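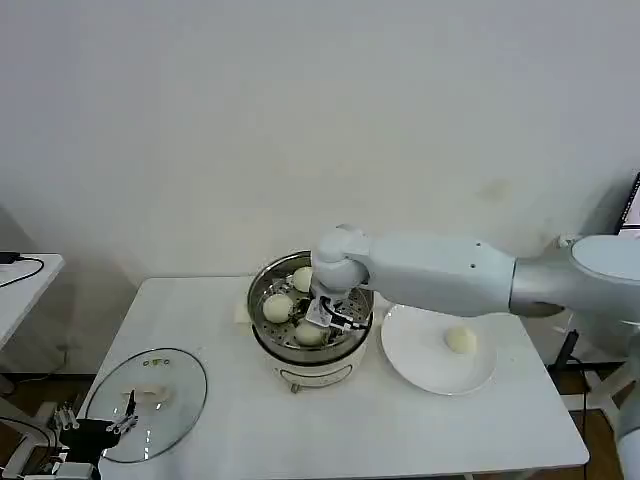
Gearóid Noonan wanted to know why a lab that compares grippers would pick steamed buns over a set of plain test blocks. Fongchan Nakpan's answer was that a block forgives too much grip force and a bun shows every mistake on its skin.

That was the main topic of our February visit to Talar. The steamer bench is used to compare end effectors on one task: lift a bun out of the basket, set it on the plate, release. Each configuration gets 200 attempts. Force limits are set in the controller before a run and stay fixed until it ends.

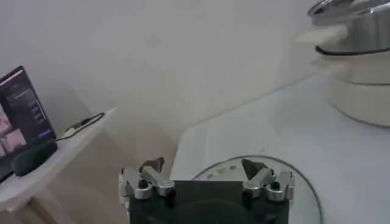
Approach angle matters more than finger shape, according to Nakpan. A steep approach clears the basket rim but leaves little room to open between two buns. A shallow one gives the wrist camera a better view and brings the fingers closer to the steel. The log we were shown had 81 rim contacts in around 400 attempts, nearly all of them shallow.

Multi-fingered hands are tested on the same bench. They need more tuning - two afternoons per hand, by Nakpan's estimate - and the results were not ready to share.

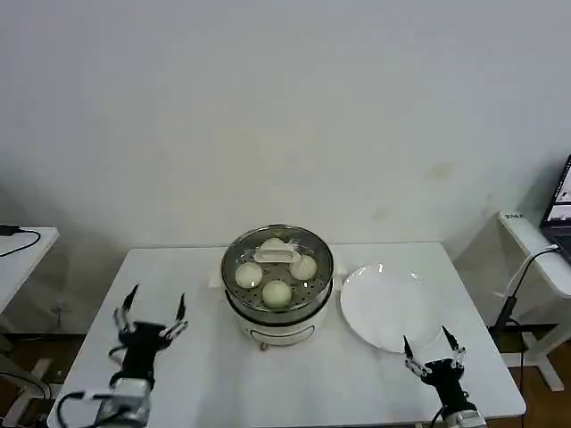

*Steamer bench at Talar, with both multi-fingered hands open.*

We asked for the rim contact data by approach angle. Nakpan will send it once the next series is finished.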